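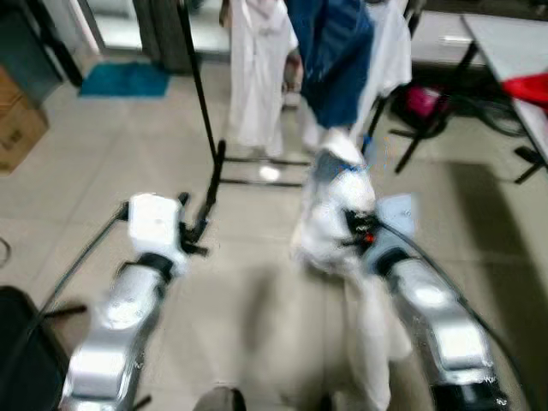 Toivo Heiskanen wrote:
Then the cloud saves are the problem, and the patch has nothing to do with it. I had the same with Bamport on my console. After the October update it asked which save to keep, I pressed too quickly, and 32 hours were gone.

vidmont_fan wrote:
I was not asked anything. The game started, the menu said "Continue", and I was back in Flemilholm with the first boat. My friend has the same version and his save is fine.

Hilkka Tikkanen wrote:
Did you play offline before? If the console is offline for a long time, the older save in the cloud can win. It should not be so, but it is so.

vidmont_fan wrote:
Yes, four days at my parents' house, they have no internet. So I must always be online for a single-player game?

Toivo Heiskanen wrote:
No, only once after you play, so it can upload. I think this is fair.

Hilkka Tikkanen wrote:
I don't agree, Toivo. People paid for a game, and a warning costs the developer very little. There was a warning in Vidmont and it worked well.
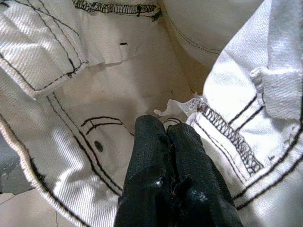

White denim with black stitching, close up

niskanen75 wrote:
I am with Hilkka. Before you delete anything, look in the storage menu under "local copies". Mine was still there, dated one day before the patch. Choose it, go offline, start the game, save in a new slot – then go online again.

vidmont_fan wrote:
Found it! The boat is back and also my 1,000 coins. I will still write to support.

Toivo Heiskanen wrote:
Good that it worked. I still say the patch is innocent.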